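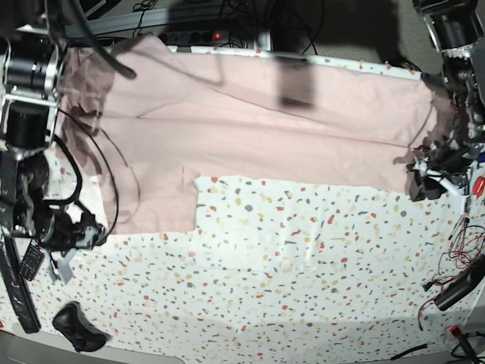 Paste notebook, January
Started 8.40, second pot of the month

Continued from the previous page. The first pot was not good. It was smooth when I put it through the sieve, but the next morning it had a skin on top and small hard grains below, and when I brushed it on the test strips the grains stayed under the paper like sand. Fitzgerald says I stopped cooking too early. I think he is right about the cooking, but I also think that the starch had not soaked for long enough, so today I change both. I know this is bad method. The Nilberg ledgers must go back before the end of the month and I do not have time to change one thing only.

Starch: wheat, from the new Szabo bag. The old bag is finished except for what I keep in the jar for comparing.
Water: 825 ml in total, from the filter tap. One part of this was for the soaking overnight and the rest I added in the pan.
Soaking: from yesterday at 16.00 until this morning, covered, in the cool cupboard.

In the morning the starch had settled in a firm white layer and the water above it was almost clear. I did not pour off this water, although the sheet on the wall says to pour it off. Question for Fitzgerald: who wrote this sheet, and for which starch? It mentions a brand that we do not buy any more.

8.55 Pan on the low heat, stirring by hand. I left the Plirketix stirrer on the shelf, it leaves a ring of uncooked starch near the wall of the pan and I am tired of scraping it.
9.05 Nothing yet, looks like milk.
9.12 Starts to catch on the spoon. From here one should not stop stirring even for a moment, and of course the telephone rang.
9.15 Suddenly thick, and still very white.
9.20 Thermometer 88 degrees in the middle of the pan. I kept it near this and went on.
9.45 Colour has changed from white to greyish and a little transparent. It falls from the spoon in one slow piece. Heat off. 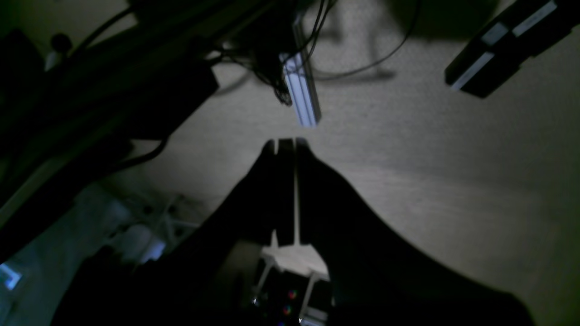 Two dark fingers with a narrow gap between the tips, speckled beige behind.

Cooling: pan in cold water, with a piece of baking paper directly on the surface so that the skin does not form. Last time I put only the lid, and I believe this made the skin.

11.30 Sieved three times through the horsehair sieve. First time hard work, second time easier, third time it went through almost by itself. A very small amount of grains remained after the first sieving and none that I could feel after the second. I rubbed some between my fingers and it was like hand cream.

Then thinned with cold water in the bowl, a spoon at a time, working it with the brush until it was like thick yoghurt for the spines. A small part I made thinner, like single cream, for the tissue.

Tests on scrap. I cut strips from the spoiled Brunilden sheets, the ones with the water line at the corner, and pasted them on pieces of old ledger paper from the box of waste. Four strips:

Strip A, thick paste, light tissue. Too wet, the tissue stretched when I lifted it.
Strip B, thin paste, light tissue. Good. Lies flat, edge nearly not visible.
Strip C, thick paste, heavier paper. Good, but needs longer under weight.
Strip D, old paste from the first pot, light tissue. Grains again. I kept it only so that I can show it to people who say that paste is paste. 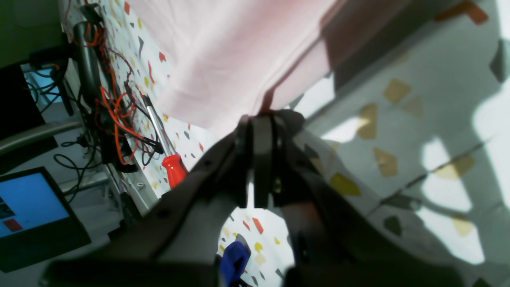 All strips went between blotters and felt, under the small boards, at 12.10. I changed the blotters after ten minutes and again after half an hour. This is more often than I used to do it. In my former workplace we changed them once and went to lunch, but the paper there was thicker and perhaps more forgiving.

14.00 Looked at B and C. B can be bent without coming away at the edge. C still feels cool against the cheek, therefore it is not dry, back under the boards until tomorrow.

I also tried to lift one end of B with a damp swab. It released after some minutes without taking fibres from the ledger paper. For me this matters more than how strong it holds. Somebody will want to undo our work one day, and probably they will be in a bad mood about it.

On the ledgers themselves: the large one has over 200 leaves with a tear at the fore edge, most of them shorter than a thumbnail. If we mend all of them the book will become thicker on this side and it will not close. Fitzgerald proposes to mend only the tears that go into the writing, and to leave the short ones. I agree, but Nilberg must agree too, and in writing. I will send them the list of leaves.

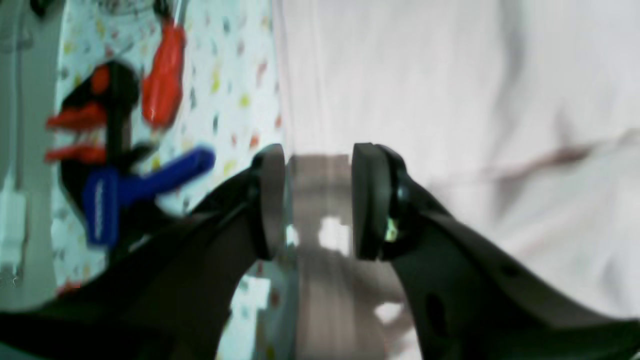 Duygu Baysal
Paper and bindings technician

Storage. The rest of the paste is in two glass jars, the thick one and the thin one, both in the fridge with the lids closed. No preservative added. Please do not take from them with a brush that has been used already! Use the clean spoon and put what you need in a dish. The last jar grew a pink spot after five days and I am nearly sure it was from a brush.

If it smells sour, throw it away and write it here.

To do:
Look at strip C in the morning.
Order blotters, the large size, we are on the last packet.
Ask Szabo if the new bag is the same milling as the old one, it feels finer to me.
Correct the sheet on the wall or take it down.
Wash the horsehair sieve in cold water only. Warm water cooks what is left in the mesh and then it is there for ever.

Added at 16.30: Fitzgerald Pruitt tried the thin paste on a leaf from the waste box, with iron gall ink on it. The ink did not move, but there is a faint tide line on the back. He had used more than I would use. We will try again tomorrow with almost dry tissue, and if the line comes again I shall make the mends for the inked leaves with pre-coated tissue instead.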